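Print this page | E-mail this page

Chapter 3
Keeping the Books of a Small Congregation
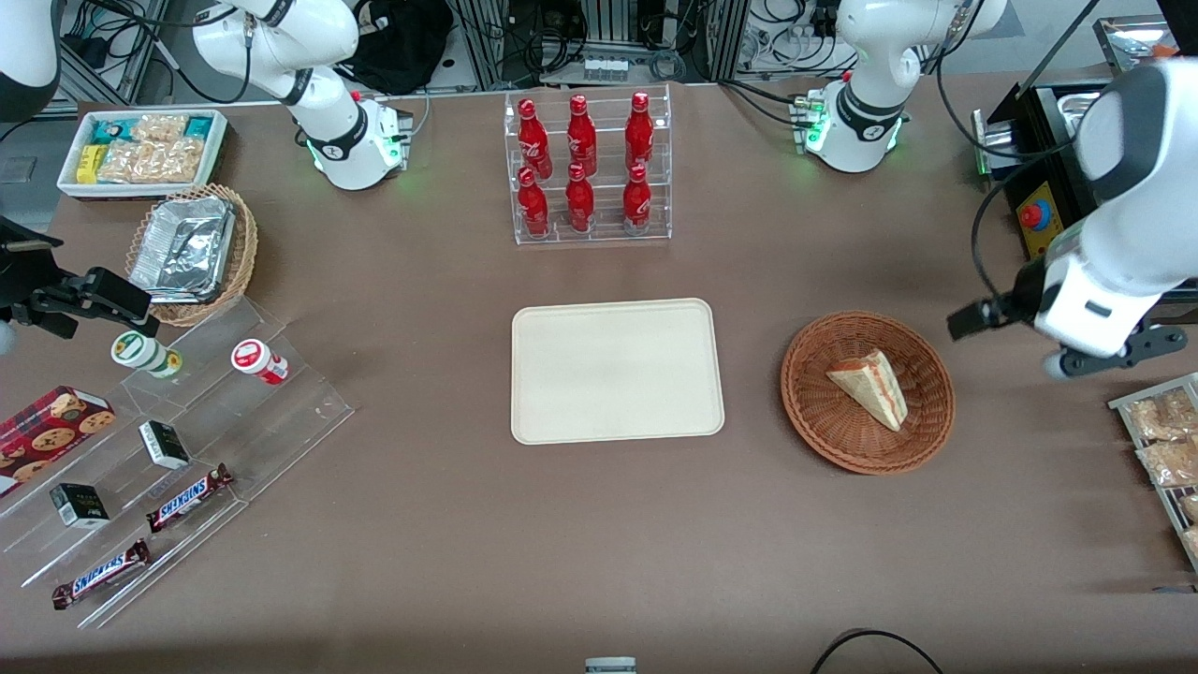
Most students who open this book will at some point be asked to look after parish records. The request usually comes without warning. A minister retires, a clerk moves interstate, and a cardboard carton is passed across a kitchen table. Inside are registers of baptisms and burials, a few letters, and a ledger with half its pages torn out. This chapter deals with what to do in the first weeks after the carton arrives.

In Chapter 2 we looked at how congregations are governed and who has the right to speak for them. Records are where those decisions end up. A church can go years without opening its registers and feel no loss. Then a couple applies to be married, or a grandson in another country writes to ask where his grandmother was baptised, and the register is the only place the answer can be found.

3.1 What counts as a record

Students tend to think first of the bound registers. These matter most in law and usually survive best. A congregation also produces minutes, rolls, rosters, orders of service, newsletters, building plans, insurance papers and correspondence with the wider denomination. Each was made for a purpose, and the purpose decides how long it should be kept.

We will use the word "record" for anything written down in the course of the congregation's work that someone may later rely on. A sermon is a record if the church kept a copy. A private diary kept by a minister's wife is not, though it may be of far more interest to a historian. Diaries and family papers are covered in Chapter 7.

Electronic files are records too. A membership roll kept as a spreadsheet on one person's home computer belongs to the congregation, and should be copied to a place where two other officers can reach it.

3.2 The Jastiscombe registers

The main case study in this chapter is the congregation at Jastiscombe, a farming district with one church, a hall and a cemetery. Its first baptismal register holds 1049 entries in three different hands. The burial register is shorter, with 227 entries, and the first pages were damaged when the vestry flooded.

Jastiscombe is a useful case for beginners. The people who settled there came from several villages, among them Sustov, and spelled their names according to whoever was holding the pen. The name Zeman appears in the baptismal register in four forms. In one family, two brothers were entered under different surnames in the same October and were never corrected. A reader who searches only for the modern spelling will miss both.

The clerk who first made an index to the registers chose one spelling for each family and wrote over the original in ink. It was meant kindly and made the register easier to use for a time. It also destroyed evidence that cannot be got back. The rule followed in this book is that the original entry is never altered. Corrections go in a separate index, dated and signed, with a note of where the new information came from.

3.3 Privacy and pastoral care

Some entries will be painful to the people named in them. Older registers may remark on the parents' marriage or a cause of death, or record that a person was refused communion. Families do not always know what is there. A clerk who answers an inquiry should read the whole entry before copying any part of it, and should speak with the minister if the contents are likely to cause distress.

Access rules differ between denominations — check your own before you apply the advice given here. As a general guide, recent baptisms and all notes of pastoral visits are closed to the public. Older registers are often open by appointment.

Before you read on

Find out who holds the records of a congregation near you, and ask whether there is a written list of them. Keep your notes. You will need them for the exercise at the end of section 3.6, where you will draw up a retention schedule using the Jastiscombe papers as a model.

3.4 The first sorting

Begin with a clean table and a pencil. Ink pens should be put away. Take items out of the carton in the order they were packed, and write down that order before changing it.

Search this book Go

Sasadora Press | Contact us | Copyright | Last updated May 9, 2024 | Back to top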